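Sorting Small Parts at Clundau: A Conversation with Austra Vaher

The Clundau Learning Center lends construction sets, counting pieces and board games to schools and families in the district. Its catalog now lists 635 items, and nearly all of them contain parts small enough to be lost in a coat pocket. Austra Vaher, who has supervised the returns room since the center moved to Ibarra Street, spoke with us one morning in December on how those parts find their way back to the correct place.

Ms. Vaher begins with the tray. "We use a shallow tray with compartments, and it stays in the middle of the table," she said. "If it is deep, the person sorting cannot see what has gone in. With a shallow one, a single look is enough."

The center has kept to white surfaces for the same work. An earlier table had a patterned top, and small pieces were often overlooked on it until the end of the day.
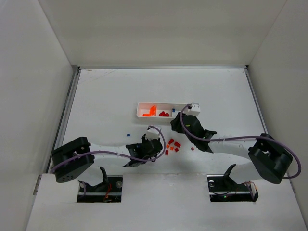
The room was repainted at the same time as the table was replaced, and Ms. Vaher asked that the walls be left free of shelves and notices. Boxes waiting to be checked are kept in the corridor and brought in one after another. "Two sets open together will become one set," she said. "We learned this with the Sitance bricks and the Stuvis bricks, which are very nearly the same size. It took us about 13 hours to separate them."

Sorting is done by color first. Staff may divide a color further by shape once everything is off the tabletop, but they are asked to leave that step until last. Ms. Vaher described the usual course of the work as a matter of small groups. Orange pieces go to one compartment and blue to another, and whatever has not yet been placed remains on the table in loose clusters of its own color.

"People want to fill the tray quickly," she said. "I would prefer that they finish with the orange before they become interested in the blue. A stray red block can wait. It is easy to see and it will not be forgotten." 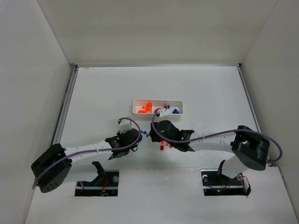

Advice for Families and Schools

Borrowers are not required to sort a set before returning it, although many do. Ms. Vaher asks only that the pieces come back in the bag supplied and that any known losses be written on the card. A missing piece carries no charge for the first two occasions.

For sorting at home, she recommends a plain tablecloth and any divided tray that is already in the kitchen. Children from the age of four can manage two colors without help. "Give them the two that are least alike," she said. "Put the rest back in the bag for another afternoon."

The returns room is open to visiting school groups in the mornings, by arrangement with the front desk.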